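Tighten the Fingers First

Every few weeks someone at Korine asks me why the computer cell needs a person looking after it. The question usually comes with a second one folded inside it, which is whether I am making work for myself. I have been the person looking after it since March of last year, so I have an interest here and you can weigh what I say accordingly. My view is that the cell gets too little attention of the boring kind and too much of the clever kind.

The job itself is easy to describe. Old desktop towers come in, get opened by hand, and are laid on their side on the table. The arms work on the processor and the parts near it. Good parts go to Alell for resale and the rest goes to metals. The program that decides how the arms move came from Vilja Vainio's group, and it is good work. I don't have much to say against it.

When the cell has a bad morning, though, people open the program first. They look at logs. They retrain something, or they change a force limit, and by lunch there are two changes in the system and no clear idea what either one did. I have watched this happen more times than I care to. In most of those cases the cause was a loose screw on a finger plate, a fixture that had crept on the table, or a cable that had gone stiff.

Last fall we lost three shifts to what everyone called a vision problem. The gripper kept arriving slightly to one side of the socket. Eetu Miettinen spent two of those shifts on camera calibration, and he did it properly. On the third, Kerttu Nurmi put a hex key on the finger bracket and got most of a quarter turn out of one screw. She tightened all of them, ran the same tower again, and we went home on time. Eetu took it well.
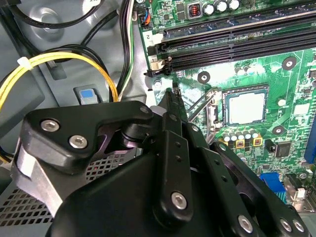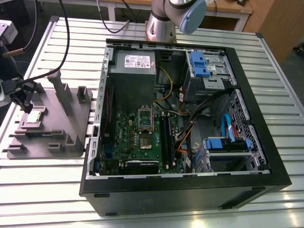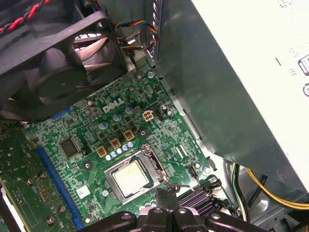

The cell at work on opened desktop towers. The middle picture shows the table, with the fixture tray to the left of the case and a CPU in one of its pockets.

A processor socket is an unforgiving place to put a steel-and-aluminum hand. The contacts are small and the lever sits close by. A finger that has shifted by the thickness of a business card can still close on a memory module without trouble. Near the socket it can ruin a board. So the fingers are where I start, and I think they are where anyone should start, before a single log file is opened.

My routine takes 10 minutes at 6:30 in the morning. Power off at the arm. Hex key on every finger screw, then on the bracket screws. Push the tray with a thumb from two sides and see whether it gives. Run a hand along the cables from the tool end back. Wipe the wrist camera. Then power on, and send the gripper to the check position over the tray before it goes anywhere near a computer. I write down anything that moved, even if it moved very little.

The writing down is the part people drop. Marjatta Ikonen, who runs the floor, used to say the sheet was for me and that I could keep it in my head. I can't, and I'm out 3 weeks in the summer. When Şengül Yazıcı covered for me she had the sheet, saw that one bracket screw had been loose on 5 separate mornings, and swapped it for a new one with threadlocker. It hasn't moved since. I had been tightening that screw over and over without asking why.

The printed tray deserves a mention too. Printed parts are cheap and quick to change, and I like them for that. They also wear at the pocket edges, and a chip that sits a little proud in its pocket gets picked a little crooked. We keep a spare tray on the shelf and change it before it looks bad. I had to argue for the second tray for around 8 weeks, over a part that costs less than the coffee we drink in that time.

There is a fair argument on the other side. Vilja's view is that a good enough program should put up with a loose finger, a worn tray and a smudged lens, since the towers themselves are never the same twice. Cables are routed differently, there's old thermal paste on the processors, and dust gets into everything. She is right that the program has to cope with all of that. But the mess inside the computer is the job. The slop in our own tooling is something we add to it, and every bit of tolerance the program spends on our loose screws is gone when the next odd tower shows up -- and there is always a next odd tower.

I would also say that a program that quietly makes up for a loose finger hides it. You find out when the screw is lying on somebody's motherboard.

Pollock, the shop across the lot, is setting up a cell like ours this spring and asked what they should budget for. I told them a decent set of hex keys, two trays, and 10 minutes of somebody's morning, paid. They had the first two on their list already. The third one they are still discussing.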